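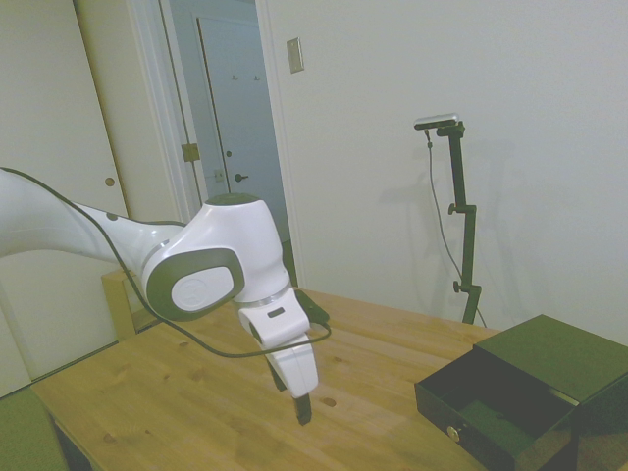 June, 7 am start. Dye bench, indigo vat restart

Vat no. 2 smelled flat when I lifted the lid. Liquid blue all the way through, no green-yellow under the skin, so it's out of reduction again. Same as last time it sat over a long break. Not panicking yet.

Warmed it slowly with the bucket heater. Took most of an hour to get to 42 C. Stopped there. Added fructose, 60 g, dissolved in hot water first – last time I threw it in dry and it sat at the bottom like wet sand. Stirred one direction only, lid back on, left alone.

Pickling lime: didn't add any to start with. pH strip read somewhere between 10 and 11, old strips, wouldn't swear to it. Need to order new ones from Dhillon. Also gloves, mediums, we're down to the odd left hands.

Meanwhile scoured the cotton. Simmered in soda ash with a squirt of the Stillik soap, water came off the color of weak tea. Did it twice. The second bath was still a bit yellow but I ran out of patience. If the samples come out blotchy that's why.

Back to the vat mid morning. Coppery film on top, bubbles holding, liquid underneath gone murky olive. Better. Gave it a teaspoon of lime after all and another half hour.

Test strips:
A – one dip, 7 min. Pale, even, a bit gray.
B – two dips, aired between. Proper sky blue.
C – four dips. Good mid blue but a streak along the fold, my fault, didnt open it out under the surface.
D – the linen offcut from Hindside. Took much darker than the cotton on two dips. Fiber or finish? Ask Brittany.

Rinsed all in water with a splash of vinegar. A lost more color than I liked. B and C held up. Rub test on white cloth once they're fully dry, not before, I always cheat on this and then beleive the wrong result.

Brittany Girard wants 80 napkins in shade C for the Zemix order. One vat won't do it without going weak by the end. Either start a second vat now, or dip in batches with a rest overnight. Leaning to second vat. Check how much indigo powder is left in the tub before promising anything.

Sediment is deep in no. 2, must hang the net basket in so cloth doesn't touch it.

Lid on, heater off, blanket round the bucket. Look again first thing, if it's blue throughout feed it half the sugar.

Last updated: June, 4:40 pm

Comments

Brittany: Linen was prewashed, no finish on it that I know of. I'd do the second vat. Shade C please, no streaks :)

Pete: Powder tub is nearly full, I moved it to the shelf over the sink.

Brittany: New strips ordered. Gloves too.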